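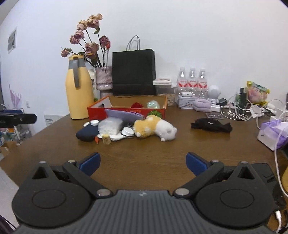 The table at Chaltu's, with the yellow jug and the dried roses

Wurnine Allotment Society, minutes of the meeting of 11/18/19
Taken by me, Bethel Asfaw, with apologies for my spelling of everyone's potato varieties.

Last minutes: read and agreed, once we'd changed "leeks" to "leaks" under the shed roof item. My fault, sorry!

Water. This took up most of the evening. The new tank from Randex holds 2,000 litres and we're all very pleased with it, but the pipe to the bottom plots still drips at the second join. Chaltu Berhe has rung them twice and will ring again. Until it's fixed, please turn the tap off at the top when you leave (and I do mean properly off, with the stiff quarter turn at the end).

Rents. Going up to £32 a plot from February. There was some grumbling, mine included, but the last rise was ages ago and we voted it through. Half plots stay as they are.
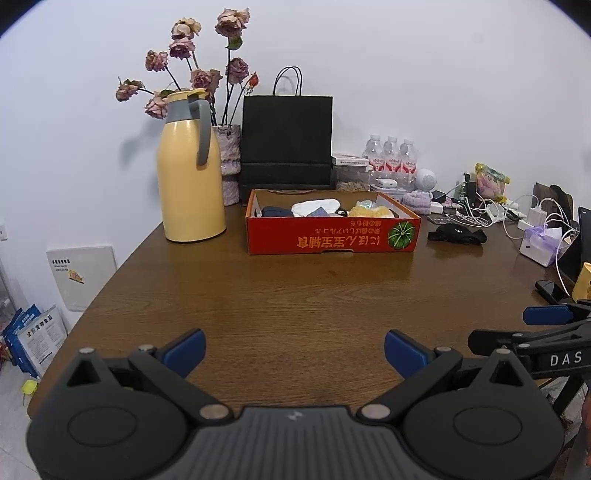
Anyone who would like to pay in two goes can have a word with me and I'll sort it out, no fuss. Cheques are still fine.

Seed order. I've got 81 packets on the list so far, which is far more than last year and mostly beans! The list closes when I post it, so get your bits to me soon. Chaltu wants to try the Iyamu squash again even though hers all rotted, and I've said I'll split a packet with her.

Paths. The main one is a bog by the compost bays. We talked about woodchip, then slabs, then woodchip again, and went for woodchip. Three of us will barrow it in on the first dry morning and more hands would be lovely. Bring your own fork.

Bonfires. No change to the rule: after dusk only, and never when the washing's out next door.

Any other business. The padlock is sticking again, so I'll bring some oil. Someone has left a green welly in the shed, left foot, size six. It's on the hook by the door.

Next meeting in February, date to follow by email.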